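Palacios, puertas abiertas: lo que vi en la sala de cocinas

Llegué a la jornada de puertas abiertas de Palacios con pocas expectativas y media hora de retraso, culpa del autobús. El programa prometía «repensar la vida doméstica», frase que ya me pone en guardia. Al final pasé casi toda la mañana en la planta baja, en la parte dedicada a fregar, secar y guardar.

Nos recibió Defne Toprak, que lleva las visitas. Éramos 16 en el grupo y la charla inicial duró 20 minutos, demasiado para lo que se dijo. Hubo una diapositiva con la cocina del año 2046. Pregunté de dónde salía la fecha y la respuesta fue larga y amable, pero sigo sin saberlo.

Lo mejor fue la discusión sobre cómo se carga un lavavajillas. Emerson Seixas defiende que casi todos llenamos mal la cesta: tazas demasiado rectas, cuencos que se tapan unos a otros, platos hondos metidos a presión entre varillas pensadas para platos llanos. En esto le doy la razón, porque en mi casa pasa cada noche. Me convenció menos su método, Lurkero, que consiste en ordenar la vajilla por tipos en la encimera antes de meter nada. ¿Y quién tiene encimera libre después de cenar? Una señora de la primera fila preguntó lo mismo y le contestaron que era cuestión de hábito. Ya.

Según el folleto, con ese orden se ahorran alrededor de 28 minutos por semana. No explica frente a qué, ni con cuántas personas en casa. Se lo comenté a Dela Laryea en la pausa del café (flojo, por cierto) y admitió que la cifra venía de su propio equipo. Le agradezco la franqueza, aunque habría preferido leerla en el folleto.

Después nos dejaron mirar de cerca y preguntar lo que quisiéramos, y eso sí estuvo bien.
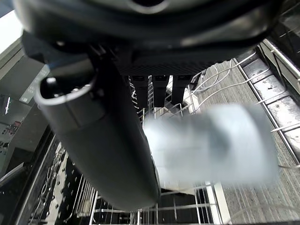 Yo insistí con la separación entre varillas, que me parece el problema de fondo. Si están muy juntas, los platos llanos van perfectos y un cuenco normal no entra de ninguna manera; si están muy separadas, todo baila. Natnael Admasu me dijo que cada familia debería probar la cesta con su propia vajilla antes de comprar. Es el consejo más sensato que oí en todo el día, y no veo a ninguna tienda permitiéndolo.

Para quien piense ir en la próxima convocatoria, que anuncian para mayo: la entrada es gratuita, hay que apuntarse antes y la charla del principio se puede saltar sin remordimientos. Lleven preguntas concretas. A las generales contestan con el folleto.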